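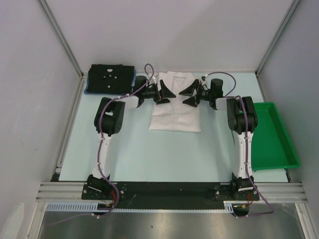
## 4. Showing the arms how to fold

You've got both arms powered, homed and talking to Cuevas, so now comes the best part of the whole manual. In this section you'll drive the Plostance pair through a shirt fold yourself, using the two hand-held leader arms, and save each go as a recording that the arms can learn from later. It's great fun, and most people are folding badly within minutes and folding rather well by the end of the afternoon!

If you haven't finished the cable check in section 3, please go back and do that first. The purple cables need enough slack to follow every joint through its full reach.

### 4.1 Before you start

Pick one shirt and stick with it for your first session. A plain buttoned shirt is a good choice: the collar and the button line give you something to aim at. Thin, slippery fabric can wait until you've had some practice.

1. Clear the middle of the table and wipe down the blue surface. Leave the green tray where it is, on the right.
2. Put any garments that are already folded in the back left corner, squared up, with nothing trailing towards the middle.
3. Sit down at the leader arms and set your chair so your elbows rest a little below your hands.
4. Move both leader arms to the rest pose marked on their bases.
5. In Cuevas, open **Teach > Two arms > New task** and type a short name. "Shirt, long sleeve" is much easier to find later than "test".
6. Squeeze and release each leader handle once. The matching gripper should open and close with you.

> **Caution:** Keep hands, sleeves, lanyards and long hair outside the enclosure whenever the follow light is on. The arms copy the leaders straight away, including when you sneeze.

> **Note:** If left and right are swapped, don't cross your hands and carry on (we've all tried it). Stop, go to **Teach > Pairing**, and press **Swap**.

### 4.2 Your first dry run

Have a practice with nothing being recorded. Press the foot pedal once to start following and again to stop.

1. With the follow light on, bring both grippers slowly to the middle of the table at a comfortable height.
2. Draw them apart, then together again, and stop while there's still a clear gap between the fingers.
3. Lower one gripper until it is just above the table. Raise it. Do the same on the other side.
4. Turn each wrist through 90 degrees and back, watching the cable loops as you go.
5. Lay the shirt out and try pinching a single layer at the hem, lifting it a little and letting it down again.

Step 5 is where the smile usually appears. It's also where you'll find out that you've been relying on your fingertips all your life and now have to use your eyes instead. Look at the fabric between the two fingers and watch for it starting to bunch. That's your sign that you have hold of it.

> **Note:** Coming down too hard on the table will trip the soft stop and both arms will freeze where they are. Nothing is broken. Return the leaders to rest, press **Clear**, and start following again.

### 4.3 Recording a fold

1. Lay the shirt in the middle of the table by hand and step back from the enclosure.
2. Press and hold the pedal until you hear the double beep. Recording has begun.
3. Bring both arms in from rest. Try to come in the same general way each time.
4. Take hold of the cloth with one arm and use the other to steady it.
5. Carry the edge over and lay it down. Open the gripper fully before you move away.
6. Smooth the fold with the back of the closed fingers if it needs it.
7. Repeat for the other side, then bring the hem up.
8. Move both arms back to rest and hold the pedal again for the double beep.
9. Choose **Keep** or **Bin**.

Work at a steady, unhurried pace. A fold that takes you a few seconds by hand may take around 90 seconds through the leaders at first, and that's perfectly fine. You'll speed up without trying.

Pauses are worth a word. If you stop dead in the middle to think, the recording keeps the stop, and the arms may well learn to stand there thinking too. When you lose your way for more than a breath or two, bin that one and go again.
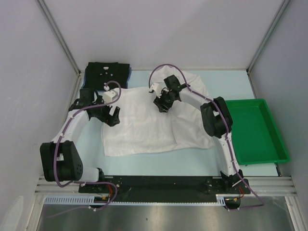 Mekdes Asfaw, writing in after a week with the draft of this section, said her recordings got far better once she stopped lifting the cloth so high: "I was picking it up the way I would at home. Keep it low and almost drag it across, and the edge lands where you meant it to."

We agree completely, and the low carry is now what we teach first on the Dralledberg training days. Try both ways and compare them in the player. You can see the difference as soon as the edge comes down.

### 4.4 Keep or bin?

Keep a recording if:

- the shirt ends up folded, even if it's a bit wonky
- you dropped a corner and picked it up again cleanly
- the whole thing ran from rest to rest

Bin it if:

- someone reached into the enclosure
- the soft stop tripped
- you pulled the shirt half off the table
- you forgot which side you were on and undid your own fold

Those recovered drops are precious, by the way. An arm that has only ever seen perfect folds has no idea what to do when a sleeve slips. Please don't bin them out of pride!

### 4.5 How many, and how varied

Start with 9 kept recordings with the shirt laid squarely in the middle. Then do 6 with it turned a little to either side, and 3 where you drop it on the table in a loose heap and sort it out from there. The heap ones are hard work. Have a cup of tea first.

Swap drivers if you can. Two people fold in two slightly different ways, and that's fine so long as both follow the same order: sides, then hem. Write the order on a card and prop it by the leaders.

> **Caution:** When changing drivers, stop following, put both leaders to rest and wait for the light to go out before anyone stands up.

### 4.6 If something feels wrong

**The arm lags behind your hand.** Close any other programs on the Cuevas machine. If it still lags, check that the leader cables are plugged straight in and not through a hub.

**The gripper won't let go of the cloth.** Open the leader handle all the way, then twist the wrist slightly. Fabric can catch at the base of the fingers.

**A cable loop pulls tight.** Stop at once. Undo the nearest clip, feed some slack through, and do the cable check in section 3 again before you record anything else.

**Your shoulders ache.** Lower your chair and take a proper break. Tired drivers make jerky recordings.

When your kept recordings are all showing green in the list, press **Pack** and carry on to section 5, where the arms have their first go without you.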